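Cahier d'atelier, septembre, repris vers 17 h

Troisième cuve d'indigo de l'été, et la première que je consens à noter proprement. Les deux précédentes ont été consignées au dos d'une enveloppe, laquelle a fini dans la cuve.

Recette de base, inchangée depuis Veltville : pigment Matach, chaux éteinte, fructose, proportions 1-2-3. J'ai pris 30 g de pigment pour un seau de 15 litres. C'est chiche. Weidong trouve que c'est chiche aussi, mais lui met le double partout, y compris dans le café.

Le pigment a été délayé au mortier avec un peu d'eau tiède et les billes de verre. Il reste des grumeaux. Il y a toujours des grumeaux. Versé la chaux en pluie, puis le fructose, remué en tournant dans un seul sens, couvercle. Au bout d'une heure la surface commençait à cuivrer sur les bords, le liquide dessous virait du bleu sale au vert bouteille. À 14 h, fleur bien formée, odeur correcte (c'est-à-dire désagréable).

pH mesuré avec les bandelettes Longo : entre 10 et 12 selon la personne qui regarde la bandelette. Sayaka dit 11. J'écris 11.

Essais du jour :

- **Coton Sevine, chemise à plis, décreusé** : 6 bains de deux minutes, oxydation à l'air entre chaque. Bleu moyen, un peu gris avant rinçage. Régulier sauf dans l'ourlet, où j'avais oublié de presser l'air.
- **Lin ancien, drap coupé** : même traitement. Monte beaucoup plus vite que le coton. Une tache claire de la taille d'une main, probablement un reste d'apprêt. Le drap venait d'un lot « lavé », les guillemets sont de moi.
- **Laine, écheveau fin** : un seul bain, par curiosité, et je n'aurais pas dû. La chaux la rend rêche comme une brosse. Bain de vinaigre ensuite, sans grand effet. Sayaka me l'avait dit en juin, elle a eu la bonté de ne pas le répéter plus de deux fois.

Sur les surteintures : le coton passé à la gaude la semaine dernière donne un vert très franc après un seul bain. Après trois, c'est du bleu canard, et la gaude n'a servi qu'à nous occuper un après-midi. Si on veut des olives, il faut partir d'un jaune au fer, et tremper à peine. Essayé sur deux chutes : la première est belle, la seconde a la couleur d'une bâche militaire. Je garde les deux. Les gens achètent très bien la bâche militaire.

Le problème principal reste la tenue au frottement. Le mouchoir blanc de Weidong, passé sur la chemise sèche, est revenu bleu pâle. Je soupçonne des bains trop courts et trop de pigment en suspension : je n'ai pas laissé retomber le dépôt assez longtemps après le dernier brassage. Demain, deux heures de repos au minimum, et un panier au fond du seau pour que le tissu ne traîne pas dans la boue.

Noté aussi que la chute ratée du lin a servi à essuyer le plan de travail et qu'elle est maintenant la pièce la mieux teinte de la série.
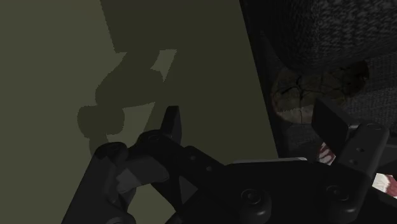 Peut-on relancer la cuve quand elle redevient bleue ?

Tant qu'il reste du pigment, ça se fait : on réchauffe doucement, on ajoute une cuillère de fructose, on vérifie le pH et on corrige à la chaux s'il est passé sous 10. Remuer sans faire de bulles, attendre que le liquide repasse au vert ou à l'ambre. S'il reste bleu le lendemain, rajouter du sucre avant d'accuser le pigment.

À faire :

- recommander de la chaux, le sac entamé a pris l'air et ne vaut plus grand-chose
- étiqueter les chutes AVANT le bain, au fil noué, pas au feutre (le feutre « permanent » est parti au décreusage)
- refaire le test de frottement après savonnage et une semaine de séchage
- demander à Sayaka sa méthode pour les réserves à la pâte de riz, la mienne fond au troisième bain
- rendre le mouchoir

Cuve refermée à 18 h 15, couverture autour. Fleur encore présente, un peu terne.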